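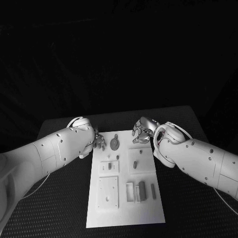
Gráinne Cullinane wrote in to ask why I tell everyone to lay the board down first and only then open the parts bag, when she'd been doing it the other way for months and had no trouble. Fair question! My answer is that I once chased a short peg under a radiator for half an hour, and I don't want you doing the same. If you work over a tray, Gráinne, carry on as you were.

Section 6: Laying out the Clilter board

You'll want the board, the small plates, bag 1840 (the pegs and the disc) and a bit of 400 grit paper for any burrs. A dark surface helps a lot. Mine is black with a fine dotted texture, and the white board shows up on it beautifully, even late in the evening when my eyes are going.

1. Wipe the table and the underside of the board. Crumbs will make it rock.

2. Lay the board flat with the disc position farthest from you. It doesn't need to be dead square to the table edge (mine never is), but you should be able to reach both halves without leaning.

3. Set the disc in place near the top center. Push straight down until it stops. If it feels gritty, take it out and give the stem two or three light strokes with the paper, then try again.

4. Fit the short peg below the disc.

Caution: don't sand the pegs themselves. I did this on my first board and ended up with one that leaned like an old fence post.

5. Work down the left half. The little rectangular plate goes on first, with its slot mark to the right, and then the bigger square plate below it.
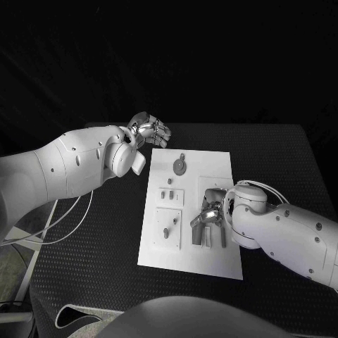 Fig. 6-2. Disc near the top center, short peg directly below it, the two plates down the left half.

6. Press on each corner of each plate with a fingertip. If a corner clicks, it wasn't seated, so lift the whole plate and start that one over.

Note: the Otex plates that came with the older kits fit too, but they're a tighter push. Konrad Mösli warms his on a mug of tea before he starts – it sounds daft and I've tried it and it's fine.

7. Put the upright parts into the square plate last. They stick up enough to catch a sleeve, so roll yours up, or leave this step until the right half is done.
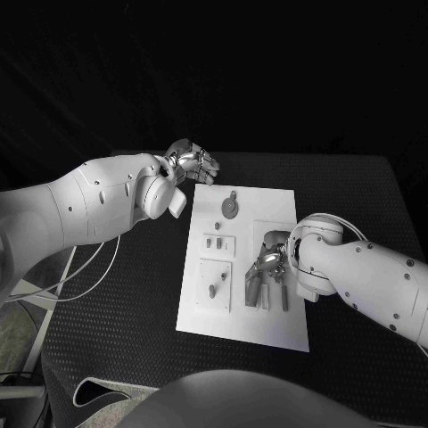 Loose parts are where most of my own mistakes happen, usually because I've put something down "just for a second" and then covered it with the instructions. The raised platform on the right half of the board is the spot I'd use for them. It's a shallow tray area, and the loose pieces can wait there within easy reach, with the narrow white block and the dark gray rod standing upright so you can tell them apart at a glance. Keep the bag itself off the board altogether.

8. Check that nothing is left in bag 1840, then fold it and keep it. The number on the label is what you'll need if you order spares.

Note: for cleaning, use a barely damp cloth. No solvent on the white parts, please, and go gently near the slot mark – lint loves to get in there. A soft toothbrush gets it out again.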